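Dristby sectional sofa from Elto: a long look before I keep it
Reviewed by Arlo Benavides

I don't trust sofas that photograph well. The Dristby does, and that's how Elto sells it, with big bright pictures and very little about what's inside. Ours has been in the den since December, so I've had time to get over the first impression.

It comes in sections that you push together yourself. Mine took 55 minutes to unpack and set up, most of that spent fighting the plastic wrap. The sections weigh more than I expected, and I'd want a second person if you have stairs.

The cover is cream, tufted and a bit shiny, and it feels close to leather. Elto says it "wipes clean in seconds." Well, coffee did, if I caught it right away. Blue jeans were another story, and the stitched seams between the panels hold on to crumbs like they're being paid for it. What works best for me is a plain microfiber towel, barely damp, folded over a fingertip and run along each seam.
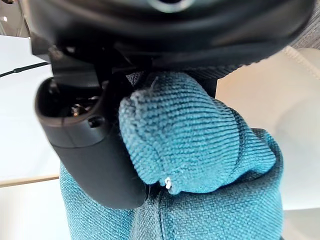 Paper towels just shred in there, and the spray cleaner Elto tried to add to my order did nothing that water hadn't done already. Skip it.

Comfort is fine – I'd stop short of great. The seat is firm for the first half hour and then you notice you've been sliding forward. Our old Michailidis couch was ugly and saggy, and I still slept better on it on a Saturday afternoon. My wife disagrees and says the Dristby is better for her back. Take that as one vote each.

My real complaint is the gap. The sections don't lock together in any way that I could find, so on carpet they drift. I push them tight in the morning and by evening there's room for a remote, or for a pillow to work its way down. Speaking of pillows, a smooth cover and a smooth pillowcase are a bad match. They end up on the floor.

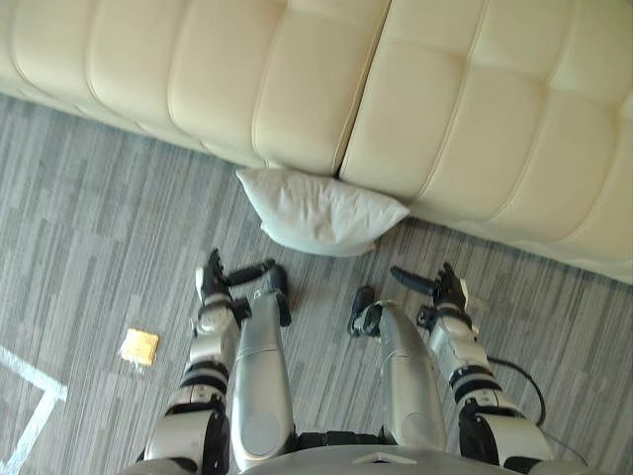
Do rubber pads under the feet stop the sections from moving?
They slow it down. I bought a pack of 4 from Vestitz and the drift is maybe half what it was, but they're made for hard floors and don't grip carpet tiles very well.

One more thing before you order: measure, and then measure again with tape on the floor. The size chart leaves out how far the angled section comes into the room. Elto gives you 30 days to send it back, and you pay the freight, so read that part twice. 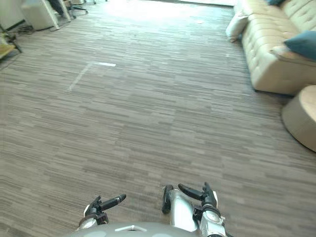

Streaky carpet tile with white tape marks.

Would I buy it again? At a good discount, maybe. At full price there are plainer sofas with proper connectors underneath, and I'd look at those first. Three stars.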